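Home | Courses | Student Projects | Library | Contact

Sour Milk on Purpose: Keeping a Kefir Culture in a Shared Student Kitchen

Project report, Everyday Food Science, second year
Group: Elli Leinonen, Natanael Brito, Henryk Olszewski
Supervisor: Baldur Gunnlaugsson

1. Why we chose this subject

In the first week of the course we were asked to choose a food which changes by itself and to follow it for one term. Two other groups took bread and one took cabbage. We took kefir, mostly for the reason that Elli already had the grains. Her aunt gave them to her in a small jar, and they had lived in the refrigerator of the student house since summer.

Kefir is milk which is made sour by a mixture of bacteria and yeasts. These live together in soft white lumps that are called grains, although they have nothing to do with wheat or rice. When the grains are put in milk and left at room temperature, the milk becomes thicker and more sour, and a little gas is made. After that the grains are taken out with a sieve and put in new milk.

Our question was simple. We wanted to know how much the temperature of the room and the kind of milk change the time which is needed, and if people in the house would like to drink the result. The second part became more difficult than the first.

2. Where we worked

The student house has one kitchen on each floor. We used the kitchen on our own floor, and for two weeks in November also the small laundry room beside it, where it is warmer. We know that this is not a laboratory. Our supervisor told us at the beginning that a kitchen is permitted if we write down honestly what went wrong in it, and we tried to do so.

The kitchen has a shelf over the refrigerator, which is warm, and a window sill, which is cold at night. We put one jar in each place. We called the shelf jar Sukico and the window jar Uteck. These names were a joke of Natanael, but they stayed on the labels and so we use them also in this report. The laundry room jar was named Quintana.

3. What we did

Each jar received 500 ml of milk and 40 g of grains. We covered it with a cloth and a rubber band. A jar with a tight lid is not a good idea, as the gas has no way out. We looked at the jars in the morning and in the evening, and we wrote the temperature, the smell and the thickness in a notebook. The acidity was measured with paper strips from the course. The strips show only large steps, so two jars can have the same colour and still taste different.

We decided that a jar was ready when the first clear liquid could be seen between the thick parts. This liquid is whey. It was not always easy to agree. Henryk wanted to stop early and Elli wanted to wait, and in the end we made the rule that two persons of three must say yes.

We tried whole milk, half-fat milk and milk without lactose. We also wanted to try goat's milk, but it was too expensive for our budget.

4. What we found

Quintana was always the fastest. In the laundry room the milk was ready before the next morning, and if we forgot it until the afternoon it had separated completely. Sukico usually needed one full day. Uteck was slow, and when the nights became cold it needed nearly three days. The taste of Uteck was the mildest and most of the tasters preferred it.

Whole milk gave the thickest kefir. Half-fat milk worked well but was more watery. The milk without lactose surprised us. We expected that nothing would happen, but it did become sour. Baldur Gunnlaugsson explained to us that in such milk the lactose is already divided into two smaller sugars, and the grains can use these too. We should have read this before we began.

The grains also grew. At the end of the term the ones in Sukico weighed roughly 70 g, and we had to give some away. Kelly Cavalcanti from the floor below took a part of them and still has them alive.

One thing we didn't plan was the effect of washing. In the third week Henryk rinsed the grains of Uteck with tap water to make them clean. After this they worked badly for several days. We can't prove that the water was the cause, as the window was also left open in that same week. But we didn't rinse them again.

5. Buying and storing the milk
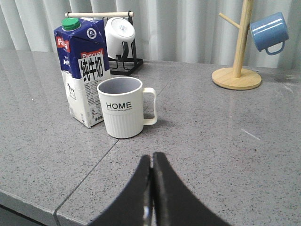

The cost was larger than we thought. Three jars eat a lot of milk, and there is no weekend for the grains. In the beginning each of us bought milk when passing the shop, and so we had different makers and different dates in the same experiment. From the fourth week we bought all the milk at one time and wrote the opening date on it with a marker. We would advise other groups to do this from the start.

Another difficulty was that the refrigerator is shared. Our project milk was used in coffee more than once. We put a note on the door, and it helped for some days. Then Elli made a cloth bag with the name Elline sewn on it, and what was inside the bag was left in peace.

6. The tasting

We invited the people of the house to taste the three jars in small glasses. They didn't know which was which. They gave points for taste and for thickness and could write a comment. The comments were more useful than the points. One person wrote "like yoghurt which is angry", and another one asked for sugar.

The weak side of the tasting is that many came together and talked while drinking. When the first person made a face, the others made it too. Next time we would let them in one by one.

7. What we would change

We would use a real thermometer with memory, and two jars in each place and not only one. We would also keep one spare portion of grains in the freezer from the first day. Natanael dropped the Quintana jar in the last week and we lost all its grains on the floor, so the last line in our table for it is empty.

We thank the laundry users for their patience with the smell.

Last updated: November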